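Lirkstead Village Hall Association
Minutes of the general meeting held on 04/04/2015 in the small hall

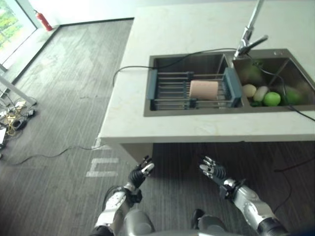
1. Attendance and apologies

Athina Sarantis took the chair. Fourteen members signed the sheet. Apologies had come from the bowls club and from both members for Grarnora Lane.

2. Minutes of the last meeting

Agreed, with one correction. Under item 6, "east gate" should read "west gate". Signed by the chair.

3. Matters arising

Car park lines. Repainted. The disabled bay nearest the door is still too narrow and the contractor has been asked to come back and do it again at no charge.

Noticeboard key. Found. A second one has been cut and is with the bookings secretary.

Hedge on the school side. Not done. The nesting season has started, so it will now wait until August. Two members said this was also the answer given last year. The chair asked for it to be put in the diary today, and it was.

4. Accounts

The current account stands at £2000 after the insurance was paid. Hire income is up on the same quarter last year, mostly from the Thursday dance class and children's parties. The electricity bill was higher than expected. A meter reading will be taken on the first of each month from now on and written on the sheet inside the cupboard door.

A member asked why the history group was still paying the old rate. The group had been written to in error with last year's form. Agreed that they stay on the old rate until the end of their present booking and then move to the new one.

5. Roof over the main hall

Two quotes had been received. Sunier would strip and re-felt the north slope only. Pretorius would do both slopes and replace the gutter at the back, but could not start before the summer holidays. There was a long discussion. Points made:

The south slope was patched six years ago and has not leaked.
Scaffolding is a large part of both prices, and it would be a pity to pay for it twice.
The hall would have to close for either job — nine days for Sunier, longer for Pretorius.
The dance class would need somewhere else to go. The school might have its gym free in the holidays.

Proposed that Pretorius be asked for a firm start date and a price for the gutter on its own. Carried, with one against. The member against asked for it to be recorded that she would prefer the work done before another winter, whoever does it.

Action: chair to write to Pretorius. Bookings secretary to ask the school about the gym.

6. Bookings and hire form

The form now runs to three pages and people are not reading it. Agreed to cut it to one side, with the fire notes on the back. Deposits to stay as they are. Evening hirers must be out by 11 pm, and this is to go at the top in larger type.

There was a complaint about music after hours from the house opposite. The hirer has apologised in writing. No further action.

7. Summer fair

Same field, same layout as last year, with the teas moved nearer the gate. The raffle licence needs renewing. Last year 400 programmes were printed and a good many were left over, but the printer charges the same for fewer, so the order will be repeated. The brass band has said yes. The dog show needs a judge, as last year's has moved away.

Action: all members to ask round for a dog show judge.

8. Any other business

The piano needs tuning. Agreed.

Lost property is filling the cloakroom shelf. Anything not claimed by the end of the month goes to the charity shop — this includes the pushchair.

The clock in the main hall is still an hour slow. The long ladder is needed to reach it and has been lent to the cricket club. To be asked for back.

9. Next meeting

Date to be fixed once Pretorius has replied. The meeting closed at 9.10 pm.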